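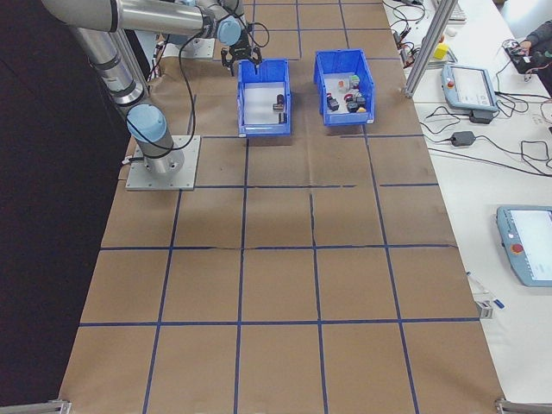
Figure 1. Bench with paired bins, left bin nearly empty, right bin holding mixed small parts.

Progress report: small-parts sorting bench, Okitz site
Prepared for the Karau program office
3 min read

1. Reporting period and scope

The report covers work on the sorting bench from the start of January to the end of the funded quarter. Two items were in scope: the bench surface and its marked layout, and the bin arrangement used for mixed small parts. Shelving and labelling are funded separately under the Tedesco agreement and are excluded.

2. Bench surface

The worktable is covered in brown kraft paper laid in sheets. Paper was selected over a vinyl mat on cost and because a marked sheet can be replaced in a single shift. Where two sheets meet, the seam shows slight wrinkling alongside one of the tape lines (Figure 1). Small round parts may be deflected at the crease. The next covering will be cut from a wider roll so that the join falls outside the sorting area.

The grid is laid in dark blue tape directly on the paper. Colour was agreed with the site before purchase; the earlier grey tape gave poor contrast under evening lighting. Tape adhesion is checked on Sunday, when the bench is out of service, and lifted ends are replaced, not pressed back down.

3. Bins

Blue plastic bins with open tops remain the standard container. Side-by-side placement, as in Figure 1, gives the shorter transfer distance and keeps both interiors in view. Placement one behind the other, as in Figure 2, leaves more of the grid clear to left and right but lengthens the reach to the rear bin. Both layouts stay in use until the comparison is complete.

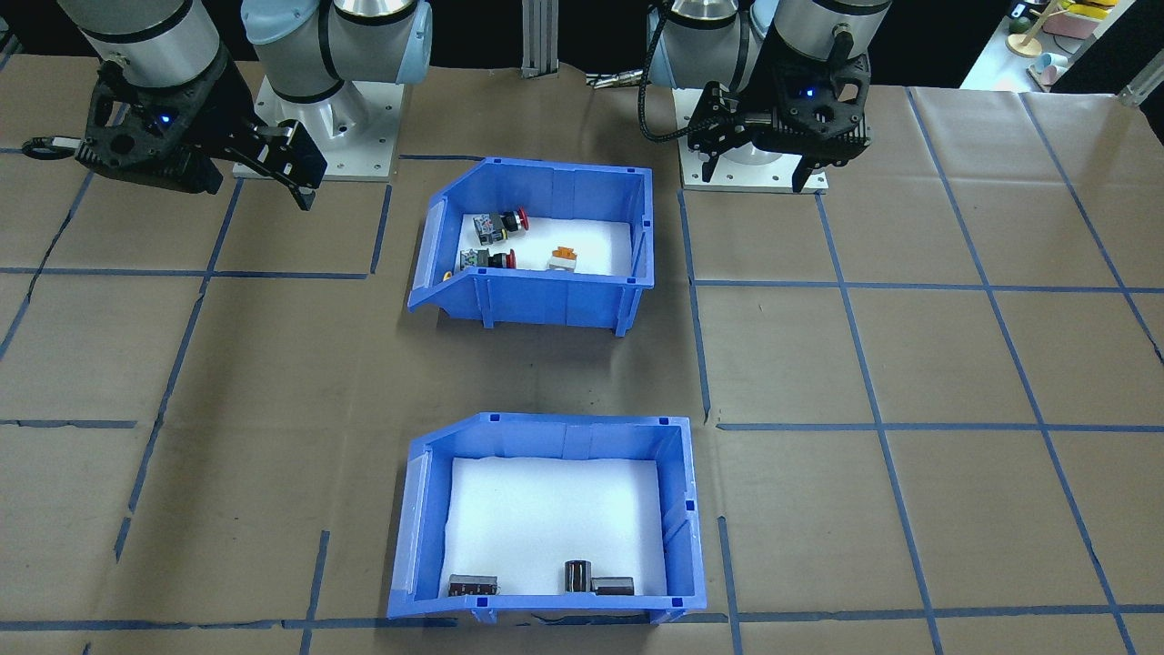
Figure 2. Bench with bins one behind the other at mid-table.

The light interior floor visible in Figure 1 is to be retained in any reorder. Dark parts are difficult to locate against a blue floor – this was the main complaint with the previous stock.

4. Throughput

Logged transfers for the period total 3,265 against no fixed target. Of these, 192 were recorded as misplacements, mostly small parts set down on a tape line and assigned to the wrong cell. The Wimavex log sheet has been amended so that a part resting on a line is entered separately.

5. Expenditure

Consumables (paper, tape, replacement bins) came to $300, within the approved allocation. No capital items were purchased.

6. Next period

– Re-cover the bench and move the paper seam.
– Complete the bin placement comparison and fix one layout.
– Reissue the cell map to match the new covering.

Approval is requested to carry the unspent consumables balance forward.

Search reports Go
0 comments
2 shares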